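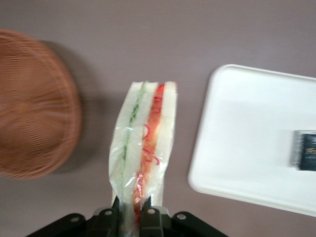
About Talta

We get asked one question more than any other, usually by someone's uncle: can it do the washing-up? No. It can't do the ironing either, and please don't leave it alone with a duvet cover. Talta has been trying to get machines to do ordinary chores for long enough to be quite relaxed about disappointing people.

What we work on is picking things up and putting them down again somewhere sensible. Shops and kitchens run on this. Somebody fills the shelf, somebody tidies the shelf, somebody moves the thing that a customer left in the wrong place, and then it all starts again after lunch. It is dull work and it looks easy, which is why so many clever people have been caught out by it.

Take a wrapped sandwich. Bread gives way when you squeeze it and film slides about when you don't. A person sorts all this out without putting down their phone. Our arms need to be told where to pinch, how hard, and when to stop. Quyên Hầu spent most of an October on sandwiches and still won't eat one at her desk.

How we started

Vy Hồ and Nelly Salazar met at Bíró, where they built machines that lifted the same steel part all day long. The machines were very good at it. Nelly once swapped the part for a bag of crisps to see what would happen, and the talk that followed turned into a company. They rented a unit in Zildale with one working radiator and bought a great deal of confectionery.

There are 20 of us now, and a second radiator. Khang Lò looks after the arms and grippers. Kha Hứa runs the practice tables, where the stock gets laid out, muddled up and laid out again in ways no shop manager would put up with.

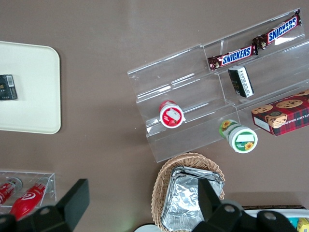

Clear plastic is Kha's favourite form of cruelty. Glare makes a shelf edge hard to find, and the table shows straight through the bit you were supposed to be looking at. Foil is nearly as bad. Woven baskets are fine until a finger catches the rim, and then the whole lot goes for a walk.

So, can machines do chores yet?

Some, slowly, if you're patient and the lighting is kind. On a good day our best arm will clear and restock a small counter display with 48 items on it, and it will make 2 mistakes. A bored teenager would be faster. The teenager would also notice if something had rolled under the counter, and we are still working on that.

We'd put restocking packets and boxes in the "nearly" pile. Soft food is in the "sometimes" pile. Laundry is in a pile of its own, on the floor, where it has been for years. When a firm shows you a film of a robot folding a towel, do ask how long they spent filming.

Working with us

We take on trials with shops, canteens and anyone else who has a shelf and a sense of humour. Our longest-running one is at Tenesgate, where the staff have been generous with their time and quite rude about our speed - both have helped. We'll come and look at your counter, tell you which jobs are worth trying, and tell you which ones you should go on paying a person to do. The second list is generally longer.

Visitors are welcome in Zildale if they write first. Tea is made by hand.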